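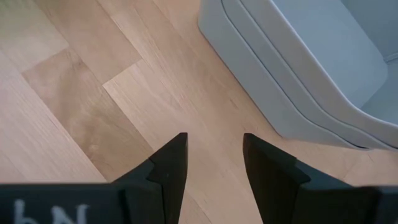 Chapter 5
Comparing Grippers

Most published comparisons of robot grippers are won by the gripper the authors built. Readers new to the field tend to take this as a sign of progress. By the end of this chapter you should be inclined to ask what the other gripper was, who fitted it, and how long they were given to get it working.

The chapter deals with small trials, the sort run on one table with a pair of arms, a few cameras and some household containers. Larger studies have the same faults and more pages to hide them in. We begin with the parts of a trial that are usually settled before anyone thinks of them as choices. Statistical treatment is left until Chapter 6, and readers who skip straight to it will be able to put very precise limits on a number that means very little.

What you should already know

You will need the material on grip force from Chapter 2 and the section on wrist cameras from Chapter 4. No programming is required. If you have access to an arm, keep a notebook beside it while you read.

5.1 The claim comes first

Before a single grasp is attempted, write down the claim the trial is meant to test. "Gripper A is better than gripper B" will not do. Better at what, on which objects, with which controller, and in whose hands? A claim worth testing might be: with the same arm and the same controller, the Pulska fingers lift a mesh basket by its rim more often than the Grunach fingers do, when the basket has been put down at an angle the operator did not choose.

That is a dull sentence and it would look poor on a poster. It can, however, be wrong, and a reader can tell what would show it to be wrong.

Notice how much the sentence leaves out. It says nothing of smooth-walled bins, of baskets lying on their sides, or of what happens after the lift. If the trial goes well there will be a strong pull to put these back in. Resist it. A finger that hooks nicely through an open mesh may have nothing at all to hold on a plain wall, and a trial of the one is silent about the other.

5.2 Success, and who decides

Suppose the record sheet has a column headed "success". In the Trallton trials, which we use as a running case through this chapter, the column was filled in for 749 attempts before anyone asked what the word meant. One operator had been ticking it when the basket left the table. Another waited until it had been carried across and set down. Both were sensible rules. Mixed together in one column they were useless, and the attempts could not be sorted out afterwards, as the sheet did not say who had been on duty.

The usual remedy is to have the attempts judged later from video by a person who does not know which gripper is being used. This is good practice as far as it goes. It does not go far when the two grippers look nothing like each other, and a wide view from beside the table will often show the judge plenty of the room and not much of the contact between finger and rim.
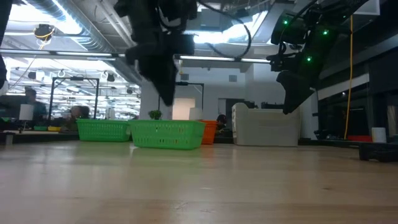 Sandra Mellor objects that this is too gloomy. Her view, given in a long letter about the first edition of this book, is that a judge who can see which gripper is in use will still be fair if the rule is strict enough. Make the rule "all of the basket clear of the wood while you count to five" and there is very little left for prejudice to work on.

We have some sympathy, and the count to five has been borrowed for the exercises. But a strict rule has to be applied to the awkward cases as well as the easy ones, and it is in the awkward cases that a judge decides whether to wind the video back for a second look. People wind back more often for the gripper they like. If you doubt this, log the rewinds.

5.3 The layout is part of the result

Set out a dozen containers on a table by hand and you will set them out in a way the arm can manage. You need not mean to. Anyone who has spent a week with a robot knows where it struggles, and the hand avoids those places.

There are three common ways round the problem. You can draw the positions and angles from a list made in advance. You can have the layout done by somebody who has never worked the arms. Or you can let one run finish wherever it finishes and start the next from there, which gives a natural sort of mess but means that a clumsy gripper makes its own work harder. The third way is popular because it saves time. Treat results obtained with it as a comparison of whole runs, never of single grasps.

Extra items on the table matter too. A lamp or a plant may narrow the paths open to an arm, and it may narrow them for one arm and leave the other free. If the grippers being compared are mounted on different sides, you have compared the sides as well.
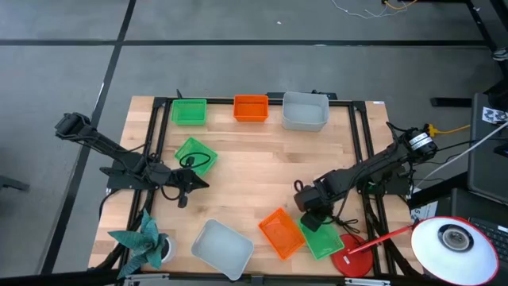

Surely, writes Conall Ó Súilleabháin, a bit of clutter makes a trial more honest, and a bare table is the real cheat. He would throw out any result got without it.

He is right that a bare table flatters everyone. The difficulty is that clutter is rarely reported. A paper will say "a cluttered scene" and leave it there, so that a second group trying to repeat the work must guess. In the Trallton case 217 attempts had to be set aside when it was found that the clutter had been moved part way through and no note made of where it had been. Use clutter by all means. Draw it, measure it, and swap the arms over halfway.

5.4 The controller you forgot

The Ellis controller used at Trallton had been tuned with the Pulska fingers fitted. It was then used, unchanged, with the Grunach fingers, and the write-up described this as holding the controller constant. So it was, in the way that a pair of shoes is held constant when it is passed to a second runner.

You have two options, neither of them clean. Tune separately for each gripper, with the same hours allowed for both, and report the hours. Or tune for neither and accept poor figures all round. The worked problem in the next section takes the first option and shows what it did to the Pulska lead.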